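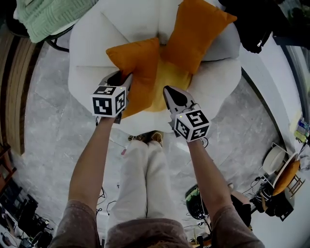
White armchair with two orange cushions.

FOR IMMEDIATE RELEASE

Plokon Museum to Open Exhibit on River Canoes and Plank Houses

CLORNSKA - The Plokon Museum will open a new permanent exhibit in June on the canoes, plank houses and winter villages of the Native peoples of the lower river. The exhibit replaces the old Settlers Room on the ground floor and is the first at the museum to be planned jointly with tribal cultural staff.

The exhibit is called "Cedar and Water." It has 271 objects, most of them from the museum's own storage. They include adzes, wedges, net weights, mat needles and carved bowls. Many were donated before the museum kept full records, and their labels now say so where the place of origin is not known.

Visitors enter past a section on cedar: how a log was chosen, how planks were split from it with wedges and mauls, and how a canoe hull was shaped and then spread with hot water. The next section covers the house itself, with a cutaway model showing the sleeping platforms, the fire pits and the movable roof boards that let out smoke. A third section looks at trade along the river and the types of canoe used for it.

One wall is given to the village site at Ots Landing. It shows 51 photographs taken during the museum's survey there, along with a large map of the house depressions. The exact location is left off the map at the request of the tribal partners.
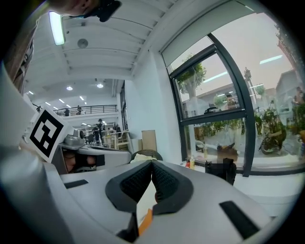
Guidebook and School Visits

Novent Press will publish a 60-page guidebook to go with the exhibit. It has drawings of each canoe type, a short word list and a reading list for teachers. The book will be sold at the front desk and will be lent free to schools in the county.

School groups can book a guided visit for grades three and up. Students will handle replica tools and try their hand at twining a small cattail mat. Groups need one adult for every eight students.

Opening Day

Doors open at 11 a.m. The opening begins with a welcome in the main hall, followed by a carving demonstration in the yard - weather permitting - and a salmon lunch. Admission is free that day. Regular admission prices will apply afterward.

The ground floor and yard are wheelchair accessible. Parking is behind the building, with the entrance on the river side.

About the Plokon Museum

The Plokon Museum in Clornska collects and shows objects, photographs and papers from the lower river valley. Its reading room is open to researchers by appointment.

Media inquiries: Plokon Museum, front office

###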